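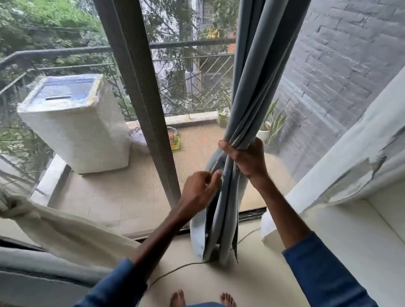 Notes on the text of the Purba address

May 21, 2026

The transcription of the Purba address is now up on the texts page. It replaces the version I posted in January, which was taken from a later reprint and had errors I should have caught. What follows is a record of how the new text was made, for anyone who wants to check it or quote from it.

The address was given in 1788 at the meetinghouse in Purba, during the town's debate over whether to send delegates to the state convention. The speaker argued against sending them with binding instructions. No manuscript in his hand is known. What we have is a pamphlet of 11 pages printed by Vurkow, and a newspaper summary that runs to a single column and leaves out the second half.

Three copies of the pamphlet were used. I call them A, B and C. A is the cleanest, but its last leaf is missing. B is complete and heavily trimmed, with some loss of letters at the outer margin from page 4 on. C is complete and was printed after a correction was made to the type on page 7, where "unanimous" became "animous" in A and B through a dropped prefix. Ikhsan Ong photographed B and C for me and answered a long series of questions about the margins.

Copy A is the base text through page 9. From there on the base is C. Where A and C differ in anything other than spacing, the reading adopted is marked with an asterisk and the rejected reading is given at the foot of the file.

Spelling is kept as printed, with two exceptions. The long s is given as a modern s throughout. Words broken at the end of a line are joined, and where the printer's usual practice is unclear (to-day or today, mean while or meanwhile) I followed the form found elsewhere in the pamphlet. Capitals are kept. So are the italics, shown with underscores, though I doubt the speaker stressed all of those words out loud. Vurkow's shop used italics freely in everything it printed that year.
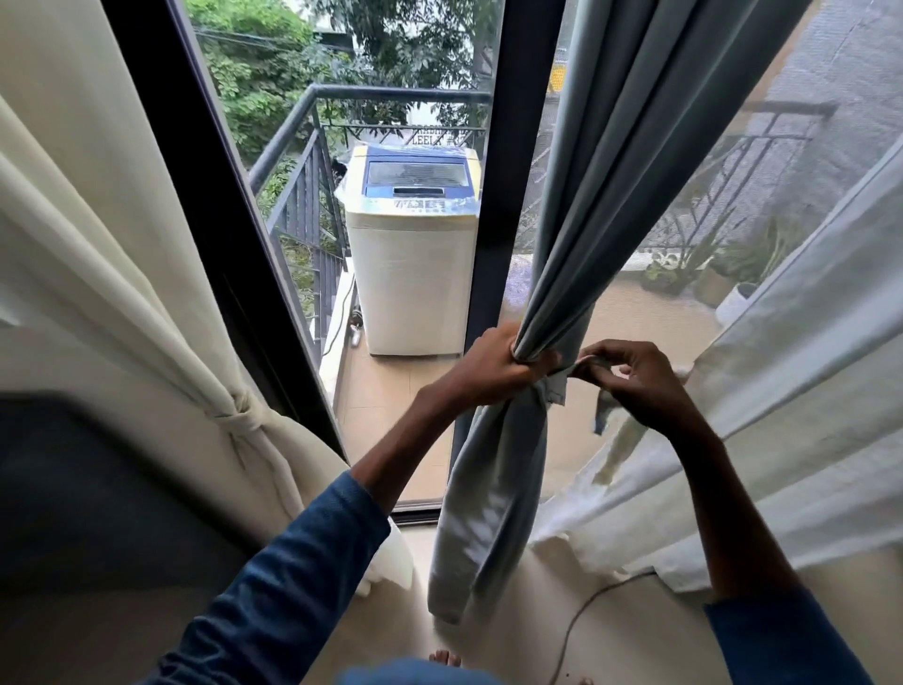 Tying the grey-blue curtain at the balcony door.

Line numbers

The January version was numbered by paragraph. Several readers found this hard to use, as the fourth paragraph alone takes up almost three pages. The new file is numbered by printed line, to a total of 259. Headings and the title page are not counted. If you cited the old paragraph numbers, a table at the end of the file converts them.

I ran the two versions through Fledudeo to produce a list of differences. It handles old punctuation badly and reports every space before a semicolon as a change. Turn off the spacing check first. With that off, the list is short enough to read through by eye, and I did so twice.

The passage on silence

The best known part of the address is the sentence beginning "A people who are silent in their own house" (line 141). It is often quoted with "will be spoken for in another's" as its close. The pamphlet has "shall be spoken for in another's," in all copies. The reprint changed the verb, and the change went into the schoolbook version and from there to most websites, mine included. The difference matters a little. In the lines just before it, the speaker uses "will" for what he expects and "shall" for what he says must follow, and he keeps the two apart.

The newspaper summary gives the sentence in indirect speech and is no help with the verb.
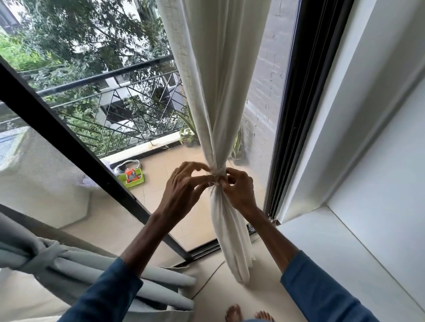 Knotting the white curtain.

Open questions

Line 88 has "the Tostavska road" in A and "the Tostavska roads" in C. The letter falls in the trimmed margin in B. I have printed the singular. The town had one road to Tostavska at that date as far as I can find, but a road survey would settle it and I have not seen one.

The date on the title page gives the year only. The newspaper summary says "last evening" and was set from a letter, so it cannot be used to fix the day.

I have also not found who paid for the printing. The title page says "at the request of the hearers," a stock phrase.

Corrections can be left in the comments. Please give the line number and say which copy you are reading from.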